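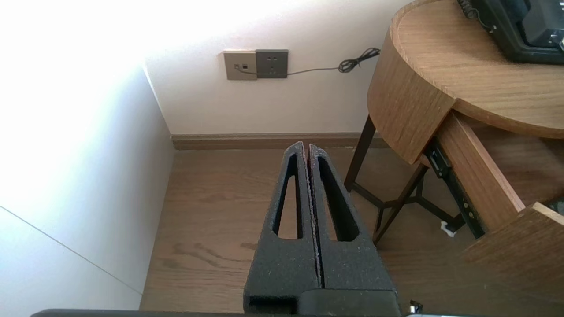 Bedside corner (guest rooms)

From the Skelimer Household Encyclopedia

The bedside corner is the bit of a guest room between the side of the bed and the nearest wall, together with whatever has been put there for the person in the bed to use. In most rooms that means a small table, something to call the front desk with, something to work the television with, and a couple of plates on the wall for power and signal. I've been fussing over corners like this for a long time, first as a housekeeper at a small hotel in Avton and later as the person who orders the furniture, so please forgive me if this entry runs longer than the one on beds.

Some people call it the nightstand corner. I don't love that, as a nightstand to me has a drawer, and plenty of these corners have never had a drawer in their lives.

Contents
1. The table
2. The remote control
3. The telephone
4. Outlets, jacks and cords
5. Cleaning and resetting
6. See also

1. The table

Square tables fit a corner better on paper. Round ones are kinder to shins at two in the morning, and I've bought almost nothing else for years (my own left shin made that decision for me). The usual guest room model is low and light enough to pull out with one hand when you need to get at the baseboard.

The feature I'd look for first is a raised lip. It's a small ridge running around the top, and it stops earrings, pens and pills from rolling off into the dark. It also stops you from wiping crumbs straight off the edge, which I grumble about every single time, but I still wouldn't go back to a flat top!

Bunnag, who made the round tables we had in Avton, used to sell them with or without a lower shelf. Take the shelf if you have the choice. Without one, the telephone, the glass of water, the book and the remote all end up fighting for the same little circle of wood, and the remote usually loses and goes on the floor. The original Bunnag top was oak and the legs were something paler, and after a few years of sunshine you couldn't tell the difference anyway.

Height matters more than people expect. The top should sit level with the mattress or a little under it. If it's higher, guests knock things over when they reach out half asleep, and if it's a lot lower they have to lean out of bed to find their glasses.

2. The remote control

Television remotes aren't really bedside objects. They belong to the TV, all the way across the room, and yet I'd say the corner is where they spend most of their lives.

Hotel sets often come with the maker's ordinary remote, the same sort you'd have at home. The layout hardly changes from one brand to the next: a directional pad with an OK button in the middle, a row of red, green, yellow and blue keys, and the numbers.
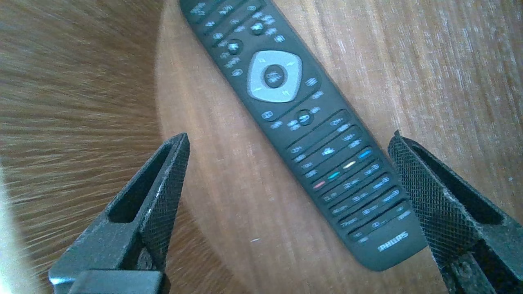 The four colored keys get more questions from guests than everything else put together. What they do depends on the set and on whatever menu is open, so I've never managed to write a card that explains them properly. At Muvine, the guesthouse I buy for these days, we gave up and wrote "arrows and OK will do nearly everything" on the welcome sheet. That one line cut the evening calls to the desk down to almost none.

A dark remote on a brown surface is surprisingly hard to spot with only the bathroom light on. I've tried a few cures over the years:

A strip of pale tape on the back. Works well, looks awful.

A little dish on the table. Lovely until somebody uses it for orange peel.

A fixed spot. This is the one I stuck with. The remote goes to the same place every morning, and guests who stay more than a night tend to put it back there on their own.

Batteries are worth a mention too. We change ours on a schedule, every October, whether they need it or not — a dead remote at bedtime makes a guest crankier than a cold shower does.

3. The telephone

I know, I know, everybody has a phone in their pocket. I still want a landline beside the bed. It works when the guest's own battery is flat, and it gives a confused person in a strange dark room one obvious thing to grab.

The desk-style phone with a handset and a keypad is the classic choice. A coiled cord has its drawbacks (it droops, it tangles, it catches on the lamp switch), but the handset can't wander off under the covers the way a cordless one will. Push the phone toward the back of the table, near the wall, and the front stays free for a cup and a book.

If you run more than a few rooms, write down each room's extension somewhere other than on the phone itself. We once had a set that answered to 3438 for a whole summer when the desk list said something else entirely, and every wake-up call for that room went to the linen closet. 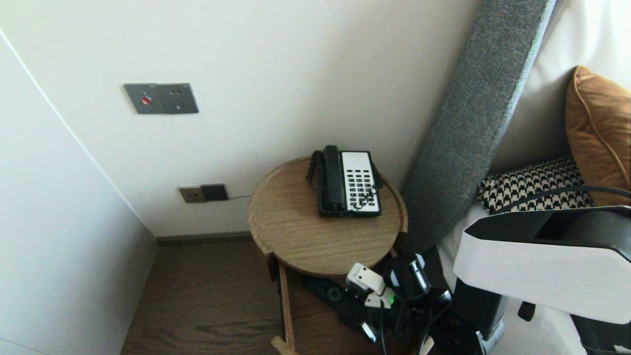 4. Outlets, jacks and cords

A proper corner has power within reach of the pillow. Older rooms tend to have it down by the baseboard, which is fine for a telephone adapter and miserable for anyone trying to charge something while lying down. When Muvine was rewired we added a plate above each bedside table, and I'd put that money ahead of new curtains any day. The budget was 400 dollars a room and the plates were the cheapest part of it.

Signal jacks are a separate matter. They look enough like power outlets from across a room that people will try to use them, particularly if the two sit side by side. Different colored plates help a little.

Run cords along the wall and behind the table legs. A cord crossing open floor will be stepped on, and one hanging in front of the table will be pulled. I like to leave 60 centimeters of slack on the telephone line so the table can come out for cleaning without dragging the phone off with it.

5. Cleaning and resetting

My order is top down: wall plates with a dry cloth, then the phone, the remote, the tabletop, the shelf, and the floor last. Handset and remote get a disinfecting wipe, squeezed out well first. Run a corner of the cloth around inside the lip of the table, where the dust packs itself in.

Then straighten the coiled cord by letting the handset dangle until it stops spinning. Put the cushions back on the bed after the table is done, never before — they shed, and you'll be wiping twice.

Pull the table out fully once a month. The record find behind one of ours was a wedding ring, with a very relieved owner in Avton who got it back by mail.

6. See also

Bed cushions, how many is too many
Baseboards
Headboards, upholstered
Luggage racks
Muvine guesthouse, furniture list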